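Unit 3: Open containers and small shelving on a work surface
Course notes, Household Storage and Layout
Prepared by Hiwot Asfaw

3.1 Scope

Unit 2 covered closed storage. These notes deal with open storage placed on a desk or table: baskets, trays, and freestanding shelf units. Built-in shelving is left to Unit 8.

3.2 Terms

Footprint: the area of tabletop an object covers when in its normal position.
Reach line: the path the hand travels from the user's standing or seated position to the object.
Holding item: anything resting on the surface that has a container assigned to it but is outside that container.

3.3 Placement of low containers

A low container is loaded from above. It needs free height over the rim, at minimum the height of the tallest item plus the hand. For this reason it should not go under a shelf. Place it near the end of the table where the user stands, with the reach line crossing as little of the surface as possible.

Perforated baskets are preferred for fruit. Air passes through the walls, and the contents can be checked from the side. Fruit that bruises goes in last — bananas on top, apples and citrus underneath.

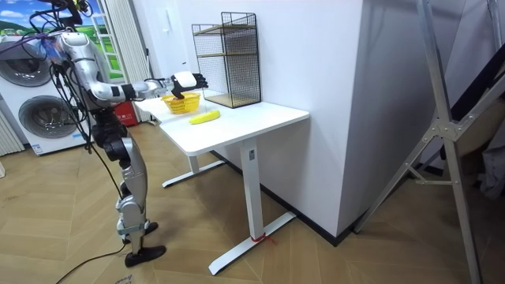

Fig. 3.1. Yellow basket toward the left end of the table, banana as holding item, wire-mesh shelf unit at the back right.

3.4 Placement of tall units

Tall units go to the back, against a wall where there is one. Grid panels keep items from sliding off the sides but also close those sides to the hand, so the open face must be identified before the unit is positioned. In a unit with a middle and a base shelf, heavy items go on the base. Shelf loads for the exercise are limited to 500 g per item.

3.5 Holding items

A holding item is recorded with its assigned container. Long items are recorded with their orientation as well, as an item lying at an angle occupies more depth than one lying parallel to the front edge.

3.6 Exercise

Draw the tabletop in Fig. 3.1 in plan, not to scale. Mark each footprint and one reach line. Propose a second position for the basket and state what it obstructs.

Comments (3)

Tolera Negussie
Does the plan need the table legs, or only the top?

Hiwot Asfaw
Only the top. Legs come up in Unit 8.

Etenesh Weldu
3.4 says grams per item, but the January version had a limit per shelf. Which one applies?

Related items
Unit 2: Closed storage
Unit 8: Built-in shelving
Worksheet: Drawing a tabletop in plan
Reading list (Fasil Mamo)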